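Home About Projects Garden Contact

The great block sort (or, what I did with November)

So I finally did it. I dealt with the blocks.

If you've been reading along for a while you'll remember that I inherited the building blocks from my aunt's preschool when it closed, and that they have been living in our hallway in a stack of cartons ever since. I wrote about it once, back when I still thought I'd have it done in a weekend. Ha! The cartons became furniture. We put the mail on them. My son kept his soccer bag on top of the tallest one and got offended when I moved it.

Then Melahat Erdem, who runs the play corner at the Ikville community hall, called me at eight in the morning and asked if I still had "those long ones." She wanted a set for the kids to build bridges and towers with, and she wanted it by the end of the month, and I heard myself saying sure, no problem, as I was looking straight at a carton with a wet umbrella on it.

I started on the living room rug, which was a mistake. You tip out one carton and suddenly there's no floor, and the dog wants to lie down exactly in the middle of it. So I moved everything to the back bedroom, shut the door on the dog (sorry, Biscuit) and made myself work one carton at a time.

My first idea was to sort by size. It made sense in my head - long ones here, short ones there, arches and odd bits in a pile for later. But my aunt had bought blocks from all over for years and years, and there are so many almost-the-same lengths that I was holding them up against each other and squinting like a jeweler. By lunchtime I had a dozen little heaps and no idea what any of them were.

So, color. Color is easy! My kids could do color when they were two, and I could do it with the radio on. Out went the heaps, back into one big mess, and I started over with a cup of coffee and a much better attitude. The reds were quick. The greens took longer, mostly thanks to one batch that had gone so dark they kept ending up with the navy blues until I dragged the lamp over.

What helped more than anything was not working from a full bin. I had been dumping in as many as would fit and then digging, and the one you want is always at the bottom with three others wedged across it. With only a few in there at a time you can see what you have. Your hand goes straight to the one on top, then the one it was leaning on, and you're done before you've had a chance to get bored.

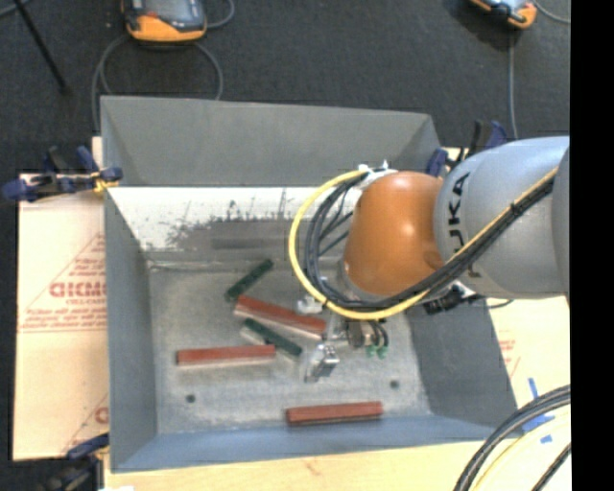
I also think long blocks are just harder to put away than cubes, and I will argue with anyone about this. A cube doesn't care how it lands. A long block lands crooked, then the next one lands across it, and pretty soon you have a log jam and half your space is air. I got into the habit of lining up the first layer flat along one side and laying the next layer the same way. It takes an extra minute. It also meant that what had been 4 cartons of rattling chaos went down to 2, and I stood there feeling like I'd gotten away with something.

The cleaning part, for those of you who asked last time: I wiped each one with a barely damp cloth and a drop of dish soap, then a second cloth with plain water, then spread them on old towels overnight. I did not soak them. I soaked a few, years ago, different blocks, and I still feel bad about it. Crayon came off most of them with a little baking soda on a fingertip. One has the name "Polat" written on the end in ballpoint, in very careful kid letters, and I scrubbed at it for a while and then felt mean and left it alone. I have no idea who that was. He or she must be out of high school by now!

Anything with a splinter or a chewed corner went into its own bag. I had a go at a few with sandpaper and they came up fine, but my hands got tired and the rest of that bag is still sitting on the dresser. I'll get to it. (My husband has asked me not to say things like that on the blog anymore.)

For Melahat's set I picked out 40 of the long ones, only the reds and the greens. She didn't ask for that. I just liked how they looked together, kind of like old brick and pine trees, and I figured a limited palette might make the bridges look fancier. I packed them in a canvas tote I bought at the Skomari flea market, the one with the reinforced bottom, and by the time I got it down the front steps I was wishing I had packed two totes. Wooden blocks are HEAVY. I don't know why this keeps surprising me.

She texted me that evening to say that a tower had already gone up and come down, and that a boy in rubber boots had refused to go home. I'm pretty happy with that.

The hallway looks enormous now. You can open the closet all the way, and we found a glove, a library card and the missing piece from the Astitz puzzle, the one with the harbor, that I swore up and down had been shipped to us incomplete. I wrote them an actual letter about it. I guess I owe them another one.

Next up is the button tins, if I can get them down off the shelf without help. If any of you have a good way to store buttons that isn't a million tiny jars, please leave me a comment, because I do not have room for a million tiny jars and I know myself, I will buy them anyway.

Last updated in November

Recent posts
The cartons in the hallway, a confession
Two soups for when it's too cold to shop
Getting crayon off almost everything
What I brought home from Skomari
Biscuit versus the new rug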